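Rovatitz Produce Display – Set-Up Guide
Section 3: Filling the Crates

Before you start: the stand should be built, leveled and locked (Section 2). If it still rocks, stop. Go back. Filling a stand that rocks is how you end up with pumpkins on the floor.

What you need
Play food set, all bags
Clean dry cloth
Clear plastic bags for the leafy stuff
Stock card (inside the lid of the Plernon box)
Masking tape and a marker

All the vegetables in this set are artificial. They don't go off, they do get dusty. Not for eating, not for chewing. Keep the small parts bag away from children under 3.

3.1 Prep

1. Open the Plernon box flat on the floor. Cut the tape, not the bags – knife goes in shallow.

2. Sort by kind. Potatoes in one pile, carrots in one pile, pumpkins together, leafy ones on their own. Do it on a table if you have one free.

3. Wipe anything dusty with the dry cloth. No sprays. Sprays leave the paint sticky and then everything in the crate picks up lint.

4. Check the crates. Run a hand along the rims and feel for splinters. Rough spot? Fine sandpaper, two or three strokes with the grain, wipe, done.

5. Push down on the front edge of each crate. It should not slide. If it does, the rear lip isn't hooked over the rail. Lift, pull toward you, drop it in again.

CAUTION: never lean on the shelf surface to reach the back row. Use a step.

3.2 Potatoes and other small round items

6. Use a shallow crate. Deep ones swallow them and the display looks half empty.

7. Pour from low down. One hand across the front rim so they don't roll out while you pour.

8. Pack them close and build a mound, higher at the back. Press lightly with a flat hand. If they shift, keep going until they don't.
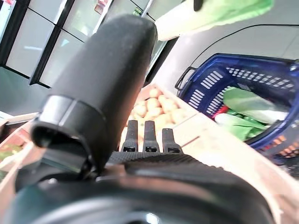

9. Fill to the rim, then a little over. Stop when one rolls off on it's own, take that one back out and put it in the spares bag.

10. Leave the shelf next to the crate clear. Shoppers need somewhere to set things down while they choose, and you need somewhere to work when you restock.

Note: strong overhead light makes pale items look washed out. Move the lamp or turn it down before you decide you've got the wrong color potatoes. We get this question a lot.

3.3 Carrots, broccoli, cauliflower

11. Carrots go in as a heap. Any angle is fine. Lining them up takes ages and the first customer wrecks it.

12. Green leaves in among the carrots as you go, a few at a time. If you add them all at the end they just sit on top and fall off.

13. Cauliflower and broccoli can share the carrot crate. Set them on top of the heap, leaves outward, and wiggle them down until they sit still. Twist, don't push – the leaves on the broccoli are glued at the base and will pop off if forced.

Loose leaf? Dinu craft glue or any clear craft glue. Small dab, hold it, leave it overnight.

3.4 Pumpkins

14. Give these a crate to themselves. Top row, center, is the best spot as they can be seen from across the room.

15. Darker ones low and toward the front, one orange at the top of the pile. Other way round also works but the dark green tends to dissapear against a dark wall.

16. Set each one down on its flattest side. Turn it until the ribs of one sit into the ribs of the next. That's what holds the pile, there is no clip.

17. Don't lift by the stem. Both hands, from underneath.

CAUTION: don't stack pumpkins above the height of the crate back. If you have too many, keep one out and swap it in next month.

3.5 Napa cabbage and bagged items

18. One cabbage per bag. Clear bags only, so the pale leaves and the stalk can be seen.

19. Slide it in base first. Smooth the plastic down the sides, squeeze out the air, fold the top over. Tape only if the fold won't stay.

20. To move a bagged cabbage, grip it by the top, through the plastic, and let it hang straight. Bring your other hand in open alongside to steady it before you lower it into the crate. Bags are slippery. Go slow over the pumpkins.
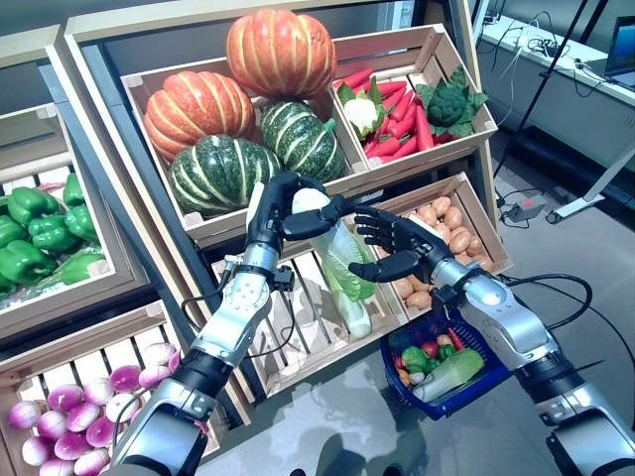

21. Lay it in with the base toward the customer, or stand it up if the crate is deep enough. Fold the loose plastic underneath.

22. Bag torn? Swap it. Don't tape over the tear, looks awful under the lights.

3.6 Final check

23. Step back 3 paces. Look for gaps, wood showing through, anything about to roll.

24. Give the stand one light knock on the side. Whatever falls out was going to fall out anyway. Put it back lower down.

25. Fill in the stock card. Product code 852 at the top, crate position on the left, what's in it on the right. Masking tape label on the back of each crate to match.

26. Spares bag goes on the bottom shelf, behind the kick board.

3.7 Restocking during the day

If the stand is used for shop play, class sessions or checkout practice, expect it to look rough by 2 in the afternoon. Quick routine:

Pull everything that's in the wrong crate first. Don't tidy yet.
Return it – heavy items, then bagged, then small.
Remake the potato mound. It always slumps to the front.
Check under the stand. Carrots.

Takes a few minutes once you know the crates. Longer the first time.

3.8 Cleaning and storage

Dust weekly with a soft brush. Crates: damp cloth, then dry them right away, bare wood marks easily.

Storing for the season – pumpkins at the bottom of the box, cabbages next, potatoes in their own bag, carrots last. Take the plastic bags off before storing, they stick to the paint in a warm room.

Replacement vegetables are sold by kind from the Drullance parts list. Quote the product code and the crate size. Individual leaves are not sold seperately.

Next: Section 4, Price Signs and Scale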